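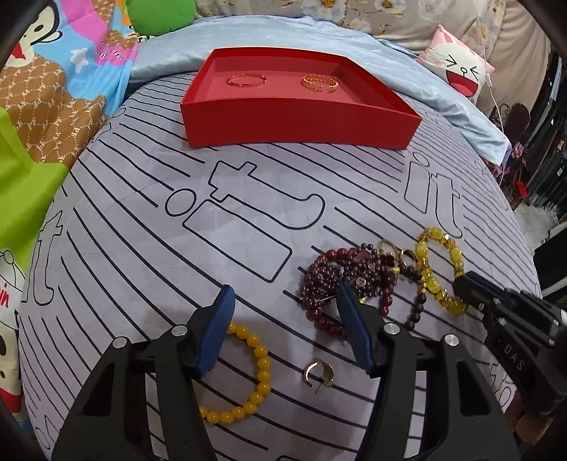

Notes on Keeping an Inherited Collection

The purpose of this entry is to record the decisions made this winter regarding the beads left by my great-aunt, and to set out the method by which they have been listed, stored and, in part, given away. Several readers wrote after my earlier entry on the Drusham house to ask how such a task should be approached. The following reflects my own practice and is offered on that basis.

The collection came to me in December in a sewing cabinet and several biscuit tins. It consists of strung and unstrung pieces acquired over a working life, most of them in Sketine, where my great-aunt taught school, and a smaller portion during her two long stays in Mulesari. The inventory, when complete, came to 121 strung pieces. Loose beads were weighed and not listed one by one.

Listing

Each piece was assigned a number and entered in a ledger with its length, its color, the type of stringing and any known history. Where the history was uncertain, the column was left blank. I would urge others to observe this rule strictly. Family accounts tend to grow in the retelling, and a blank can always be filled later. A guess written in ink is seldom removed.

The original paper labels were kept. Many give only a place and a price, and a few carry the single word "Mamo," which was the shop near the Sketine bus station where she bought thread and clasps. The shop closed long ago. I have one of its receipts, for the sum of 2,959, with no currency stated and no description of the goods.

Restringing

Old cotton thread weakens, and it does so first at the knot. Pieces on cotton were examined under a lamp and set aside if the thread had thinned. Elastic was treated as unsound in every case, regardless of appearance, and replaced. Restringing was done over a towel with a raised edge, one piece at a time, with the order of the beads written down before the old thread was cut. I neglected this last step with number 34 and the present arrangement of that piece is my own. The ledger says so.

I am indebted to Juraj Matoušek, formerly of the Drusham town library, for his advice on knots and for the loan of a proper reamer. He does not approve of glue on a knot under any circumstances. I have used a very small amount on 6 of the bracelets that are worn regularly, and we have agreed to differ.

Storage

Strung pieces are now laid flat in shallow drawers lined with undyed cotton. They are not hung, as the weight of the beads stretches the thread. Wooden, glass and plastic beads are kept in separate drawers, for some of the older plastics give off a vinegar smell and can mark whatever lies beside them. The biscuit tins have been retained for sentimental reasons and hold only spare clasps.

Distribution

It was my great-aunt's stated wish that the collection be used. Each of her former pupils with whom the family remains in contact was accordingly invited to choose a piece. Replies have been slow, which is to be expected at this season, and no closing date has been set. Pieces that leave the house are marked in the ledger with the name of the new owner and the month.

The loose beads from Mulesari remain to be sorted. They are mixed with buttons, and I have not yet decided whether the buttons fall within the scope of the ledger.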